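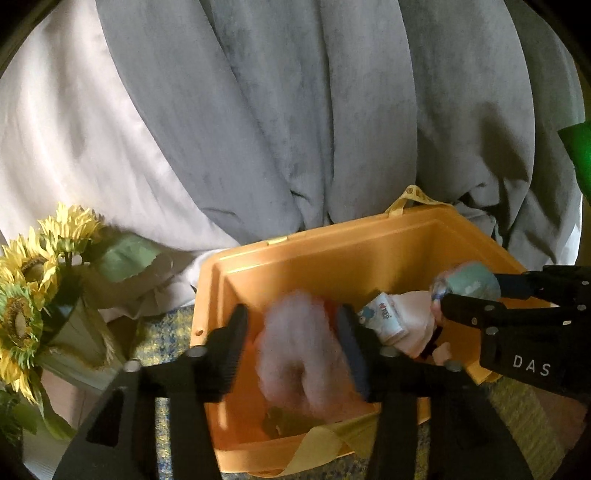
According to Vignesh Krishnan, the question he gets most often is whether a machine can tidy a room yet, and his answer has been the same since May: parts of one, slowly, with somebody standing by.

Krishnan runs manipulation testing at Neranard, where the household work goes under the project name Zokeven. Toys, wrapped items, ribbon and small packets in an open bin make up one of its standing tasks. "Rigid boxes on a shelf are a solved problem for most shops," he said. "A bin of mixed soft goods is a different class of task. The object changes shape when you close on it, and so does your estimate of where it is."

The current policy is trained on 1000 demonstrations performed by people with hand-held grippers. In the latest run of 52 trials, the arm cleared a mixed bin without help in 10. Most failures came at the grasp. Plush compresses and then slides -- the finger pads report contact well before there is enough force to lift. Clear wrapping is worse, he said, as depth sensing tends to return the surface behind it.

Two grippers help when one item lies across another, but they add collision checks and slow the cycle. Krishnan would not give a cycle time. "A person does it faster. I don't need a decimal point for that."

Asked about Sikusano, which sells a shelf-restocking cell to small stores, he said the comparison was fair on hardware and not on task. Stores can fix the lighting and the packaging. Homes have rugs, curtains and loose ribbon.

Neranard plans a longer trial at its Huamán site, starting with toys only. Laundry is not on the schedule. "Ask me again after we can put a ribbon down," he said, "and have it stay off the fingers."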